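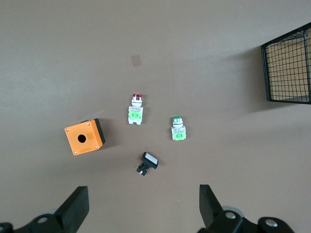
How much of a first robot budget should go on the robot itself?

Less than most people plan for. If the arm and its gripper take up more than half the money, there usually isn't enough left for fixtures, trays, spare fingers, wiring, guarding and the weeks of somebody's time it takes to get a job running properly.

Home | Workshop notes | Opinion | Kit | Contact

Buy the boring bits first

I've been asked three times since July to look over someone's shopping list for a first robot cell, and all three lists had the same shape. At the top was an arm, a nice one, with its model name spelled out in full and a link to the brochure. Then a gripper. Then, right at the bottom, one line that said "misc" or "sundries" or (my favourite) "bits", with a figure next to it that wouldn't have paid for a decent tray.

I understand it completely, because I wrote exactly that list myself when I was at Hallton. We put together control stations: little boxes with push buttons on, the sort you find bolted to the side of a conveyor. Small batches, lots of variants, always some customer who wanted a different colour. The work was fiddly and a bit dull and we thought an arm could do the first part of it, which was getting the right bits out of a bin and laying them where a person could pick them up without looking. So I rang round, I got excited, and I spent the money on the arm.

Let me tell you where the rest of it went.

The misc line

My misc line was £2390. I remember it because I had to defend it, and I defended it as generous! I'd put in a table, a couple of plates, some cable, and what I thought was plenty for "part presentation", a phrase I had picked up from a sales engineer and was rather pleased with.

What we spent under that heading, by the time the cell was doing anything you'd want to show a visitor, was more than that again: an extra £3222 on top. I had to go back and ask for it in dribs and drabs, which is the worst way to ask for money. Every request sounded like a mistake. A new set of fingertips, because the first ones held the enclosures beautifully and couldn't get hold of a slim rectangular button to save their lives. Trays. Different trays. A lamp, because glossy caps and a metal bezel bounce light about in ways you don't notice until a vision system is trying to find the middle of one. A proper stand for the bin, because the bin kept creeping across the table.

None of that was exotic. All of it could have been on the list from the start if I'd sat down for an afternoon with the actual parts and thought about them one at a time.

Put the parts on a table

So that's the advice I give now, and people are usually a bit disappointed by it. Before you ask for a single quote, get one of everything the robot will have to touch and lay it out on a table with some space between. Then pick each thing up with two fingers. Only two, and keep them straight, and don't let yourself use the palm of your hand. You'll feel a bit daft. Do it anyway.

Take a fairly ordinary push-button kit: an orange enclosure with one round hole for a switch, a red button, a green button and a black rectangular one. On paper it's nearly nothing. But the box is wide and squarish and you have to decide whether you're gripping it by the sides or leaving it where it is and bringing things to it. The two round switches are as good as the same shape, so one grip will do for both, lovely, but then something has to know red from green, and the cap may well be the only bit that tells you. And the little black one is a different animal altogether, thin in the body and with metal terminals sticking out of one end that I wouldn't want a pair of hard fingers closing on.

There's your budget, really. Each of those little worries is a line. Some of them cost hardly anything and some will make you wince, but you've found them while they're still free.

Vivek Lodhi, who I worked with at Hallton and who was much calmer about all this than I was, used to do the two-finger thing with his eyes half shut, muttering. He'd then write down what had annoyed him. His list of annoyances was a better specification than anything I ever got from a supplier, and I still have a copy of it somewhere, coffee ring and all.

The case for the big arm

I should be fair to the other side. Mojtaba Mirzaei has bought a good deal more equipment than I have, first for Henell and then on his own account, and he thinks I've got this backwards. His view is that you only get one go at the big purchase. The board says yes once, while everyone's keen, and if you come in with a cheap arm and a long list of brackets you'll be stuck with that cheap arm for years. Trays you can always find money for. You can lose trays in the maintenance budget, he says, and I'm sure he has.

I think he's right about how boards behave. It's true that it's much easier to get a large sum approved for one impressive thing than a middling sum for a page of unimpressive ones. I've sat in that meeting. You can see the attention drain out of the room at the word "fixture".

Where I part company with him is what happens afterwards. An arm with nothing to hold and nowhere to put it doesn't sit there neutrally, waiting. It becomes the thing people walk past. It gets a dust sheet. Somebody from accounts asks how it's getting on, in a tone of voice, and the person who has to answer is generally the person who asked for it. At Carbone they had one like that for the best part of a year and by the time the money for the tooling came through, the keen lad who was going to run it had gone off to another job.

If you really must spend big on the arm to get the thing through, then at least write the boring money into the same request, and don't call it misc. Call it tooling and trials. Put each item on its own line, even the cheap ones, so that when somebody wants to trim it they have to say out loud which bit they'd like you to do without.

Time is on the list too

The other thing missing from every list I see is hours. I don't mean the integrator's hours, people do put those in because they arrive with an invoice. I mean your own lot's.

With us it was 16 part numbers to begin with, which everyone agreed was a sensible small start, and I now think was far too many. I'd have begun with 4. Each new part wanted its own pick height, its own grip width, its own fussing about which way up it landed, and then a spell of being watched to see whether it behaved. The person doing the watching was one of our best assemblers, and for all that time she wasn't assembling. It never showed up against the project. It showed up as a dip somewhere else, and somebody else got asked about it.

So cost it. Ask the people who'll be doing it how long they reckon, take them seriously, and put it in the plan as money. If that makes the whole project look too dear, well, it was too dear before you wrote it down.

Quotes, and what to ask for

When the quotes do come in, my one habit is to post the supplier a bag of the real parts. Including the ugly one. Stumaneo, who supplied us in the end, asked for samples before they'd even talk price, and at the time I thought it was a bit precious of them, and now I'd be wary of anyone who didn't. A supplier who quotes from a photograph and a part drawing has quoted for the easy ones.

Ask what the spare fingertips cost and how long they take to arrive. Ask if you can print or machine your own without upsetting the warranty. Ask what happens when a part is lying on its side, and whether that answer is included or extra. It's usually extra! And get the cost of changing from one product to the next, in minutes, with someone other than their best engineer doing it.

I'm not against big shiny arms. I'd have another tomorrow. But I'd want to have spent a morning with the parts laid out first, and I'd want the trays ordered before the arm was. One of those three lists I mentioned came back to me last week with the misc line gone and most of a page in its place, and the arm has dropped down to the next model in the range. They're waiting to hear.

Contact | Copyright, all rights reserved | Back to top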